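What the Arms Really Cost

When Tassanee Wattanapong asked me to sit in on a budget meeting, I said yes mostly because she promised there would be pie. (There was. Pecan, and very good.) She runs the small training shop at Dimthorpe, and she wanted to know why every quote for a two-arm sorting cell looked so friendly on page one and so scary by page four.

I've read a lot of quotes by now, and I still fall for page one! You see the price of the arms and think, well, that's doable. Then come the rail, the framing, the grippers, the spare cables, the shipping, and a line called "integration" that nobody at the table wants to explain.

Tassanee's first quote had $1,906 down for framing and rail alone. Her second, from a reseller called Skandside, had $1,353 for pretty much the same list, but it left out the mounting plates. Once we wrote those in by hand, the gap got a lot smaller, and she stopped being mad at the first company.

My advice was to go see a working cell before signing anything, so in October we drove over to Wevbridge, where Marijke Bakker has a bench she lets people poke around.

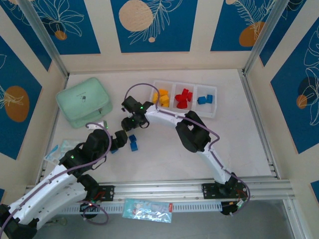
WEVBRIDGE, October — The job on Marijke's bench is color sorting. Yellow blocks in one compartment of the tray, red in the next, blue in the last, and a few blues still out on the table by the grippers. It's a simple task, and I like it for shoppers because you can stop looking at the clever part and start looking at the stuff you'll be paying for.

Take the cable. Look how much of that purple run there is, along the links, over the grippers, looping down by the bases. Marijke budgets for cable as a thing that wears out, and her spares line is $800 a year. Tassanee had put down zero. She wrote the number on the back of her hand, which I found charming.

Then the rail. Both arms sit on one wide grooved aluminum rail across the front, and I'm a big fan of that setup — if you guess wrong on spacing, you loosen things and slide. Jelle Leemans, who does the purchasing at Dimthorpe, asked whether they could bolt straight to a table they already own. Sure, you can. I'd still buy the rail.

We talked walls, too. Marijke's cell has cream walls with deep-blue decorated panels, leaves and a big peach circle, and Jelle wanted to know what panels like that would add. Price them last, I told him, and get the posts right first.

Lead time was the part that stung. Skandside said up to 22 weeks for the second gripper, so Tassanee is ordering that one now and leaving the rest for the next budget.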